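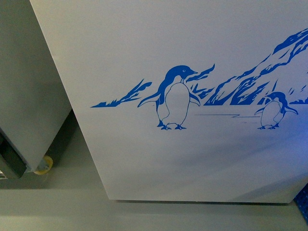
Home > Robot learning > Data collection > Demos

Store restocking demos: my policy is great at bottles and hopeless at the freezer. More demos, or different demos?

Posted by tallow_and_rust

Long-time reader, first-time complainer. I run data collection at Nesach, which sounds grand until you learn that I also order the paper towels. We're gathering teleoperated demos for a small-shop restocking task. The shop is a mock-up: an upright display fridge with a glass door, a chest freezer next to it, wire racks, a shopping basket. The job is to take a drink, put it in one of the wire baskets in the freezer, and slide the lid shut. A child could do it. A child would also want paying by now.

We have 1,243 episodes. I was proud of that number for most of December. Then we trained on it, and the policy picks up bottles like it was born to, carries them over to the freezer, and gets vague. It hovers. It drifts toward the back where the lid is, thinks again, drifts forward. In 80 test runs it finished the whole task in 2, and one of those I'd call a fall.

The grasp half I have no complaints about. The wrist view is close and colorful, and even a shiny label full of glare doesn't seem to bother it. 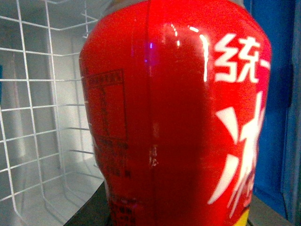

Wrist view, red bottle by the white wire rack.

Things I have already tried, so you don't have to be kind:

Training longer. It hovers with more confidence.

Dropping the head camera. It then missed the freezer, which I suppose is a kind of decision.

Throwing out every episode over a minute long. Slight improvement, possibly imaginary.

My manager's view is that we should record another thousand. My view is that I'd like to know why the first thousand didn't take before I ask two operators to give up their afternoons to it. The operators share my view, with more swearing. One detail that may matter: we record in batches, and the lid gets reset to wherever the last person left it. Also the freezer gets nudged now and then when somebody sweeps.

Is there a sensible way to tell whether I need more data or better data?

2 answers, sorted by votes

Sunita Greenberg

Better data, and I'd bet lunch on it. You've described the cause yourself in your second-to-last paragraph and then walked right past it.

"The lid gets reset to wherever the last person left it" means that your episodes start in a handful of states, and which one you get depends on who recorded before. Operator A likes the lid shoved all the way back. Operator B leaves it halfway. So the policy has seen two worlds in big lumps and hardly anything between them. Give it a lid at a third and it averages the two answers, and the average of "go straight in" and "go push the lid first" is hovering.

Before you record anything, sit down with 270 of the episodes you have, picked at random, and write down these for each one:

Where the lid is at the start (back, middle, closed).
Which basket the bottle goes into.
Whether the operator paused over the opening, and for how long.
Who was driving.

It's a dull day and a half. Put it in a spreadsheet and sort by operator. I did this for a shelf-picking set at Bronbridge and found that nearly all our "left side" placements came from one person, who was left-handed and had never been asked about it.
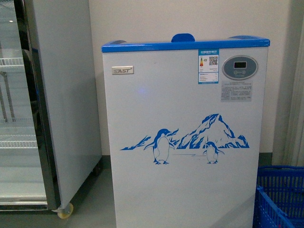 Then look hard at the pauses. People driving an arm stop to think right above the tricky part, and the recording keeps every second of the thinking. Your policy has learned that the correct thing to do over an open freezer is to wait and look worried. Trim the dead time, or have operators decide on the basket before they press record. Calling it out loud works well. It feels silly for one afternoon and then everybody does it.

When you do record again, make a start list and shuffle it. Lid position, target basket, freezer shifted a little to either side on purpose. Print it out, tape it up, and don't let anyone pick their favorites. They will try. I would take 200 shuffled episodes over another thousand of what you've got, and your operators might start speaking to you again.

One more thing: keep the fumbles where the operator recovers. If someone bumps the rim, backs off and gets the bottle in, that's gold. Most teams delete those for looking untidy, and then wonder why the policy has no idea what to do after a bump. 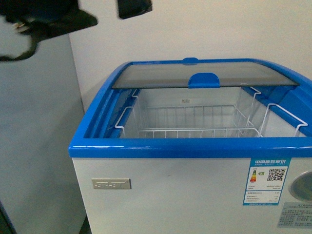

Nisha Nigam disagrees with the part about trimming. Cut the pauses by hand and you'll cut some of the slow, careful motion along with them, because at the rim the two look the same on a speed plot. We did this at Denex with a simple threshold and ended up with a policy that came in over the edge like it was late for a train. If you must trim, only drop stretches where the arm and the gripper are both still, and leave a few frames on each side.

The rest of Sunita's answer I agree with, especially the shuffled list. I'd add that you should split the task for a while. Record "bottle into basket" and "close the lid" as separate demos, train on each, and see which one falls over. Right now a failure in the middle hides whatever happens after it. You may have a perfectly good lid-closer in there that has never once been given a turn.

Also, mark the floor with tape where the freezer goes. Moving it on purpose is variety. Moving it with a broom is just a mystery you'll be solving in March.

Comments on this answer

tallow_and_rust: Did the spreadsheet. Of the 270, the lid was all the way back in 229. I've been teaching it that lids are a rumor. Splitting the task next, and the tape is down.

Sunita Greenberg: Fine, Nisha is right about the threshold. Both still, keep the edges. I stand by lunch.

kikuchi_fan_club: have you tried a bigger model

tallow_and_rust: I have tried asking for one.

Nisha Nigam: How do the operators split on the other 41?

tallow_and_rust: All one person. She says closing the lid properly is how she was raised. She's now writing the start list.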